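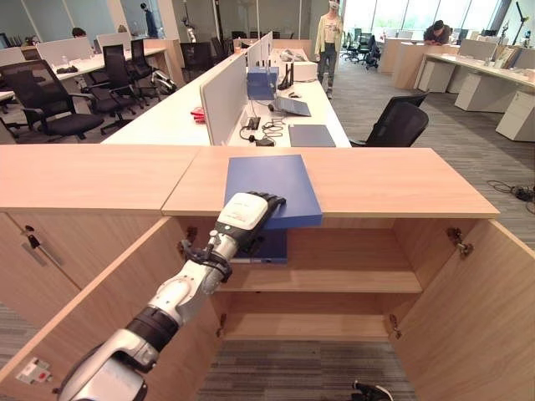

What the robot really costs

The first quote I ever got for a robot arm with a proper hand on the end fitted on one side of A4, and I loved it for that. One line for the arm, one for the hand, one for delivery. I took it to my boss at Pravel, he signed it before lunch, and I went home thinking I was rather good at procurement.

I am now on my third budget for the same project, so let me tell you what I left out.

The job we wanted done sounds like nothing at all. Folders and boards go into a cupboard, folders and boards come out of a cupboard, and at the end of the day the doors are shut. We run a document store for small firms, and a surprising amount of our week goes on moving flat things on and off shelves. Flat things are horrible, by the way. Ask anyone who sells grippers. A thin board lying on a flat top gives fingers almost nothing to get under, and the trick everyone ends up using is to let it hang over the front edge a little so there's something to grab. A person does that without thinking. We spent most of July on it.

So, the furniture. I had put down nought for furniture, on the grounds that we already owned some. But a cupboard with hinged doors is a very different thing to plan for than an open shelf. Both doors swing out into the very space where you want your arm to be, and if there's a lock and handle on one of them, that's another job the hand has to learn or a person has to do first. Ljubica Zupan, our integrator, asked me at the first site visit whether the cabinet was staying where it was. I said yes. She asked whether I was sure, and wrote something down. It moved four times.

Then the floor. We're in an ordinary open-plan office with carpet, desks in rows, and chairs that roll wherever they like. I'd measured how far the arm could reach and felt very pleased with myself, and I hadn't measured how much room people needed to walk past while it was reaching. If you take one thing from this article, go and put masking tape on your carpet this afternoon. Tape the cabinet, tape the doors at full swing, tape the furthest the elbow can go, and then leave it there for a week and watch your colleagues walk straight through it.

Cables deserve a line of their own and I will die on this hill. Power, network, the laptop that has to sit somewhere close by, the lead that is always half a metre too short. I allowed 240 pounds for "sundries" and it was gone by the first Saturday. Get somebody to price proper cable covers and a floor route before you sign anything, and ask whether the desks nearby can spare the sockets. Ours couldn't!

Now, the hand. We had quotes from two suppliers, Koubek and Tesow, and I'd love to tell you I compared them sensibly. What I did was put the prices side by side. Koubek's was cheaper by a good margin, with a simple two-finger gripper. Tesow's had a hand with jointed fingers and cost enough to make me close the laptop and go for a walk. We went with the fingers in the end, because our stuff is all different thicknesses and we didn't want to keep swapping tips. I still think it was right for us. If everything you handle is the same size of box, I honestly don't know why you'd pay for it.

But do ask what happens when a finger breaks. I mean it, ask them in those words. Can you swap one finger, or does the whole hand go back? How long is it away? Is there a loan unit, and who pays the courier? Our answer was 15 working days and no loan unit, so I've now got a spare hand in the budget, and it's the biggest single line after the arm.

People are the bit that hurt most. I'd assumed training meant a day with the supplier and a nice lunch. It's been two members of staff for seven weeks, on and off, and someone still had to do the work they weren't doing. Our sister office in Hirklow lent us a pair of hands for a while and then, very reasonably, invoiced us for them. Put the cover in as a real cost, at real wages, from the day the crate arrives.

A few other things I now write down at the start. Insurance, which went up once we told them the arm would share an office with people. A second cabinet, so there's one to practise on while the other is earning its keep. Software renewals in year two, which were on page nine of something. And a bit put by for changing your mind, because you will. We'd planned for the arm to handle the top and both shelf levels, and for now it's only doing the top and the upper one. The lower one is a reach and a stoop that I'd rather pay for next year.

My current spreadsheet has 31 lines on it. My boss asked if we could get it back down to one side of A4. I've made the font smaller and I'm sending it to him on Monday.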